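4.2 Restocking with toppled items

We trained the Plalto policy on 1,000 demonstrations recorded at the Bragança site and tested it over 60 trials, with no tuning between the two. A trial ends when every fallen canister has been set upright, or after 2 minutes. The start state mixes standing, leaning and lying items, with gaps left between them – the policy must choose its own order. 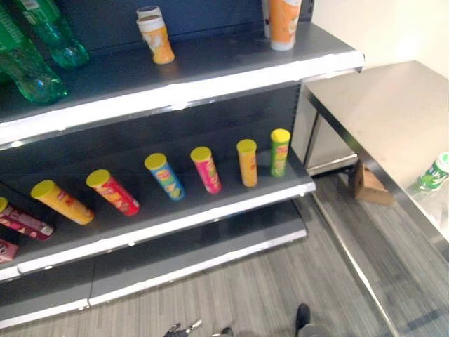
Figure 2. Head camera view with canisters lying, leaning and standing on the middle shelf.

Grasp height was fixed for standing items only. For lying items it was taken from the depth estimate at the lid, following Tavares.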